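Réfrigérateur américain

Le réfrigérateur américain, ou réfrigérateur « side by side », est un appareil de froid domestique de grande largeur dont les compartiments sont placés côte à côte et fermés par deux portes verticales. L'appellation est surtout commerciale. Elle désigne en France un format et une allure, sans garantir ni l'origine de l'appareil ni un volume utile déterminé.

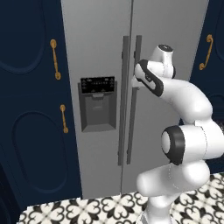
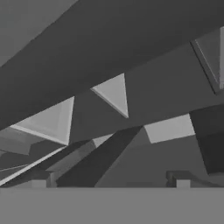

Dénomination

Le terme n'a pas de définition technique stable. Certains vendeurs l'appliquent à tout modèle à deux battants, y compris ceux dont le congélateur occupe un tiroir inférieur, que d'autres rangent parmi les « multiportes ». Le catalogue du fabricant Flumeck emploie les deux mots pour un même appareil, à quelques pages d'intervalle. Les comparaisons de prix fondées sur la seule catégorie sont donc à lire avec prudence.

Capacité

Le volume annoncé est l'argument le plus répété et l'un des moins éclairants. Le volume brut comprend des espaces où rien ne se range, et le volume utile suppose des bacs remplis d'une manière que peu de ménages pratiquent. La séparation verticale donne en outre deux compartiments étroits : un plat large ou une boîte à pizza entre difficilement côté congélateur. Les fabricants mettent plus volontiers en avant le nombre de balconnets.

Distributeur d'eau et de glaçons

Souvent logé dans la porte du congélateur, le distributeur demande, selon les modèles, un raccordement au réseau ou le remplissage d'un réservoir. La fabrique de glace prend une part de l'espace intérieur, rarement signalée dans les argumentaires. Quant au filtre, la marque Hokitz en recommande le remplacement tous les six mois et promet une eau « plus pure », sans préciser par rapport à quoi. Dans un logement où l'eau du robinet est déjà potable, le bénéfice tient surtout au goût.

Consommation

L'étiquette énergétique a entretenu une certaine confusion. Un grand appareil peut obtenir une bonne classe tout en consommant davantage qu'un petit modèle moins bien noté, le calcul tenant compte du volume. La consommation annuelle en kilowattheures reste l'indication la plus utile, bien qu'elle soit mesurée dans des conditions normalisées éloignées d'une cuisine en plein été.

Prix et durée de vie

Au 29 décembre 2019, le modèle Grekby à distributeur était affiché à 2 226 euros, contre 1 960 euros en septembre de la même année. La « remise de 20 % » qui accompagnait le prix de décembre se rapportait donc à un tarif de référence difficile à retrouver. L'enseigne Son annonçait pour cet appareil une durée de vie de 11 ans, chiffre dont la méthode de calcul n'est pas publiée.

Voir aussi : Congélateur ; Étiquette énergie ; Machine à glaçons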